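Wevix 发布 Gruvside 2 室内环境仿真素材库

新版重做植物与土壤材质，许可方式同步调整

2019年7月15日

室内可视化软件开发商 Wevix 发布了素材库 Gruvside 的第二个主要版本。新版收录 501 件可直接调用的三维模型，涵盖家具、餐具、灯具、盆栽和墙面构件，面向建筑表现、室内设计和家居目录制作。与上一版相比，模型的几何结构、材质参数和目录组织方式均有改动，旧版工程文件需经转换后才能打开。

Gruvside 最初是 Wevix 为自家渲染器准备的附带素材，没有单独的版本号，更新随渲染器一同发布。第一个独立版本将素材与渲染器拆开，改用通用交换格式存储，但材质仍依赖渲染器内部的着色节点，导入其他软件后常出现反射过强或贴图错位。第二版取消了这一依赖，所有材质统一按基于物理的工作流程编写，基础色、粗糙度、法线和高度分别存为独立贴图，金属度仅在需要时提供。

植物是改动最多的类别。旧版盆栽的叶片由单层平面加透明贴图构成，近距离观察时边缘发虚，侧面几乎没有厚度。新版叶片改为实体网格，沿主脉设有弯曲控制线，使用者可以调整下垂程度和朝向，不必逐片编辑顶点。叶面的透光由单独的透射贴图控制，正反两面可以设置不同的颜色和粗糙度。长条形叶片的分段数高于阔叶，用意在于减少弯曲处的折线感。

土壤材质也重新制作。旧版以一张平铺贴图覆盖盆口，斜视时重复纹理较为明显。新版在盆口以内使用带位移的低密度网格，表面颗粒由程序生成，可按盆口直径自动缩放。花盆、盆口卷边和托盘分为独立部件，釉面的光泽可以单独调节，托盘可隐藏或替换。

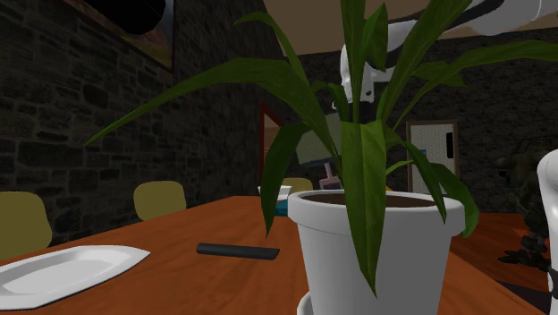 长木桌上的白色盆栽，背景为石墙（计算机渲染图）

木材部分采用新的纹理对齐规则。桌面、柜门和地板的木纹方向按部件的长边自动确定，端面使用独立的年轮贴图，转角处不再出现纹理拉伸。使用者仍可手动指定方向，手动设置的优先级高于自动规则。木材色彩以校准色板为基准，贴图中不含烘焙阴影，因此在不同光照条件下不会出现方向相互矛盾的暗部。

墙面构件中的石材改为模块化拼接。每种石材提供 7 组可互换的单元，拼接时由软件随机选取并旋转，相邻单元不会重复。灰缝的宽度和深度可调，转角和门窗洞口配有专用收边件。石材的位移强度默认较低，用于近景时建议适当提高，同时将细分级别限制在镜头附近的区域，以控制内存占用。

餐具类别的改动相对较小，主要是统一尺寸和修正法线方向。旧版部分盘、碗以英寸建模，导入后需手动缩放，新版全部改为以毫米为单位，原点设在底部中心，放到桌面上时可直接吸附。瓷器的次表面散射默认关闭，可在材质面板中启用。

性能方面，每件模型附带三级细节。最高一级用于静帧渲染，中间一级用于动画和交互浏览，最低一级用于远景和批量摆放。各级之间共用同一套贴图坐标，切换时不需重新指定材质。Wevix 在发布说明中给出的内部测试结果显示，同一间样板房改用新版素材并启用实例化后，场景载入时间缩短超过 40%。该结果以默认贴图分辨率测得，使用最高分辨率贴图时差距会缩小。发布说明没有列出测试所用的处理器和显卡型号。

目录检索方式随之更新。旧版按文件夹分类，一件模型只能归入一个类别。新版改用标签，同一件模型可以同时标注用途、材质、风格和尺寸区间。标签以纯文本文件保存，可由使用者扩充，也可在团队内共享。检索界面支持按外形尺寸筛选，便于在已有布局中寻找能够放入指定空间的家具。中文标签已包含在安装包内，部分石材和织物名称目前仍为英文。

素材的制作由 Wevix 与两家外部工作室共同完成。Mulham 负责植物和织物，Šindelář 负责木材与石材的扫描和贴图处理。扫描所得的原始数据不随素材库发布，仅提供处理后的贴图。Wevix 表示，后续版本将继续沿用这一分工，扫描流程的技术文档会另行公布，目前没有给出时间。

许可方式也有变化。第一版按工作站计费，第二版改为按用户计费，每个用户可在 2 台计算机上安装，但不能同时运行。渲染输出的图像和动画可用于商业项目，不需额外付费。模型文件本身不得转售，也不得作为其他素材库的一部分再次分发。教育机构可申请单独的教学许可，功能与正式版相同，输出内容限于非商业用途。

第一版用户可按升级价格购买，原有许可继续有效。转换工具随安装包提供，能够处理模型替换、单位换算和材质重新映射。对模型顶点作过修改的旧工程，转换后会保留修改过的网格，但不会获得新版材质，需要手动指定。Wevix 建议在转换前备份工程文件，并在转换完成后检查带有透明贴图的植物和窗帘。

已知问题列在发布说明末尾。启用位移的石墙在正交视图中可能出现细缝，将灰缝深度调低可暂时规避。叶片弯曲控制在镜像复制后方向相反，需在属性面板中将数值取反。部分标签在网络驱动器上更新较慢，重新建立索引后可恢复正常。前两项问题计划在首个维护更新中修正。

Gruvside 2 即日起提供下载，安装包分为完整版和按类别拆分的版本，后者可只安装所需部分。第一版的技术支持将持续到12月，此后不再提供更新，已下载的文件仍可继续使用。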